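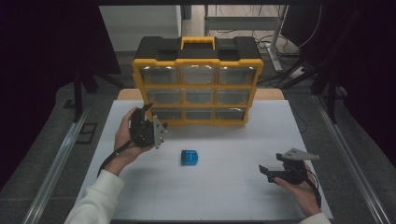 Small drawers, two hands: an afternoon with Solveig Lindqvist

Solveig Lindqvist has opened a lot of tiny drawers this spring. She runs gripper trials at Drumimine, where the work since April has been a comparison between two hand-held grippers: the older Grotari design, and a newer build the team calls Miah. When I asked how it was going she started talking before I had my coat off.

"I love this stage," she said. "You have an idea of what a finger should do, you've argued over it at lunch for a month, and then you put it in front of a plastic drawer and the drawer decides. It's so much fun."

The grippers are worn out in front of the person, one in each hand, and whatever the hands do gets recorded so that a robot arm can be taught from it later. The feel of the tool matters a great deal. If it tires the wrist or blocks the view, the person using it starts to move strangely, and then the arm learns to move strangely too.

"People forget the wrist," Lindqvist told me. "We had an early Grotari where the cable left the body at the wrong angle, and everybody who used it had this little curl at the end of each reach. I could pick it out of a recording right away. Njål says I was rude about it. I wasn't rude, I was thorough!"

Njål is Njål Løken, who designed the fingers and who sat in for part of our talk with a screwdriver in his shirt pocket. He is the quieter of the two, but he got going once we reached the subject of foam.

"Bare metal is lovely for getting behind an edge," he said. "It's thin and it's stiff. But a drawer front is smooth plastic, and smooth plastic on smooth metal is a bad day. So we went looking for something soft, and we tried, I think, everything Jhonatan could buy in a sheet."

Jhonatan Cabrera does the purchasing and a good deal of the testing. His favorite foam, a dense black one, survived 800 open-and-close cycles on the bench before the face began to crumble. The first foam they tried gave up at 200. He keeps the dead pads in a jar on his desk and was happy to tip them out for me.

What does the foam change in practice? Lindqvist put it in terms of how brave you can be.

"With a hard tip you come in carefully, you line up, you sort of hold your breath," she said. "With foam you can be a bit off and still get a hold on the thing. And the parts organizer is mean, you know? The dividers are thick and the drawers sit close together, so you're always coming in next to something you don't want to touch."
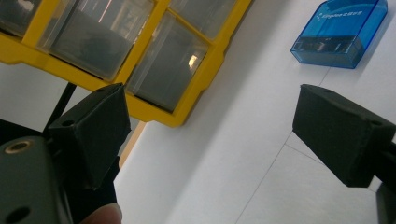
Foam-covered fingers open beside the organizer, with the blue box beyond.

The yellow organizer was Torunn Rustad's choice. She plans the tasks, and she wanted something from an ordinary workshop, with drawers small enough to show up a clumsy finger. The translucent blue box came from her as well. The basic task is easy to say: pick up the box, open a drawer, put the box where it has been asked to go, close up again. Rustad has a list of variations on it that runs to several pages, and she reads from it with real pleasure.

"The clear fronts are the best part," Rustad said. "They catch the light. A camera looks at a row of shiny little windows and has to work out which one is which, and from the wrist it has to do that at a tilt. If a camera placement copes with that, I start to trust it."

Camera placement is the other half of the comparison. There is a view from the head and a view from each tool, and the team goes back and forth on how much of its own fingers a gripper should see. Løken wants both tips well in view. Lindqvist would trade a little of that to get more of what lies past them.

"We've tried 6 mounts now," she said. "Six! And the one I like best is the second one, so please don't ask Njål about the other four."

"She means the other five," Løken said. "She's forgotten she hated her own."

I asked about using both hands, as it looked to me like a job for one. Rustad shook her head. Pull a drawer in a light case and the case may come with it, so one hand learns to steady while the other works. That steadying hand gives the team some of its most useful material. Zoi Petridis, who goes through the recordings at the partner lab in Ernholm, asked for more of it after the first batch.

"Zoi sent us a message with 218 clips marked, and all of them were the hand that wasn't doing the main job," Lindqvist said. "I thought, oh, she gets it. The leaning, the bracing, the waiting nearby – that's skill too. You do it all day in your kitchen."

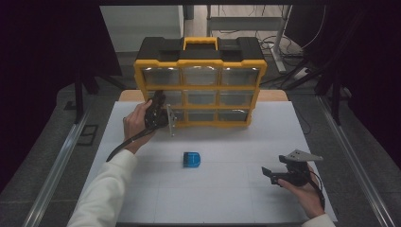 What the scores say so far

On paper, Miah is ahead. It is lighter in the hand, and the people who tried both tools asked for it on longer sessions. Grotari still wins on narrow gaps, and Cabrera made a strong case for keeping it.

"If I have to get under a lip, give me the Grotari," he said. "I've tried to like the Miah for that. I'm still trying."

Løken is drawing a finger that would put a soft pad on the inside face and leave a thin metal edge at the tip. He sketched it for me on the back of a delivery note, then took the note back because he needed it.

Lindqvist is keen to see what happens with people who have never held either tool. Her own hands, she said, are spoiled by now. She knows where each finger will land and makes up for it without thinking, and a fresh pair of hands will complain about things she stopped feeling weeks ago.

"I want them to complain," she said. "Write that down. I want a whole page of complaints, and then I want to go bother Njål with it."

The next round keeps the same organizer and adds drawers with something in them, so that weight comes into it. Rustad has already picked the screws.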